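Gralau Oral History Project
Second progress report to the Trarkura Fund
Prepared by Soledad Montecinos, project lead

Where we are

The plan we sent you promised a complete, searchable collection of interviews with people who worked at the Grovia cannery before it closed. We have a searchable collection. Complete was a brave word, and I would like to withdraw it.

By the end of September we had recorded 222 hours of conversation. A fair share of those hours concern the cannery. The rest cover grandchildren, knee operations, the price of diesel, and a long-running dispute over who brought the first outboard motor to Gralau. We have kept all of it. The grant agreement says "life histories," and we take you at your word.

Kai Eichhorn has carried most of the recording work. He has learned to arrive hungry and to refuse the second slice of cake only once, as refusing it twice ended an interview in June.

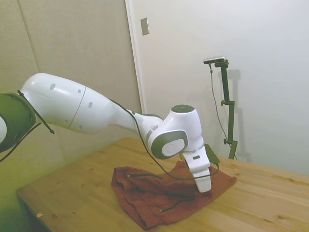
Transcription

The index now holds 2766 entries, each tied to a place in a recording. You can look up "peach line" and hear what people thought of the peach line. They did not think much of it.

Transcription is slower than we forecast. The software we budgeted for does well with newsreaders and badly with retired forklift drivers. It turned "the retort room" into "the retard broom" throughout one interview and gave a foreman named Wang the first name "Well." We now run the software first and have a person correct the result against the sound, so we pay for the work twice and get it done once. The revised cost is in the attached budget sheet, under a heading Kai wanted to call "Regret." I have called it "Editing."

Three interviews have been closed at the speakers' request until after their deaths. One of these speakers calls every month to ask whether anybody has listened to hers yet. I believe she is hoping for a yes.

The listening evenings

We held two public evenings, both at seven. The first was meant as a quiet presentation of short clips. It became a shouting match over whether the night shift had ever been paid for the flood week, and it was the best evening of the project so far. Several people who had turned us down in the spring stayed behind to put their names on the list, mostly so they could correct their neighbors on tape.

The second evening was calmer, owing to a hockey game on television. We played the section on the strike kitchen, and the people who came stayed until the hall lights went off at ten.
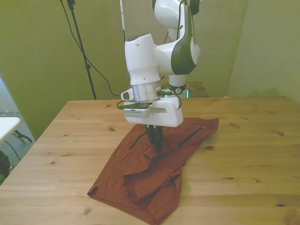
We had hoped to take a third evening out to the valley road, where many of the seasonal workers lived, but the school there could not give us a room before the winter break. Kai has asked again for February. If that fails we will ask the church, whose chairs are worse and whose acoustics are very good.

Money

We are under on travel and over on editing, and the two come close to canceling each other out. We would like your permission to move what is left of the travel line across. The recorder we listed as a spare has become the main one – the main one was left on the roof of a car – and we are not asking you to replace it.

What comes next

The remaining interviews are with people on the office side of the cannery, who have been harder to reach. The line workers say this was also true at the time. I have letters out to all of them and a lunch arranged with the former payroll clerk, who says she kept copies of everything and will not say where.

The public website should open in the spring. A test version is running now and can be sent to your office on request. Please ignore the map, which currently puts the cannery in the lake.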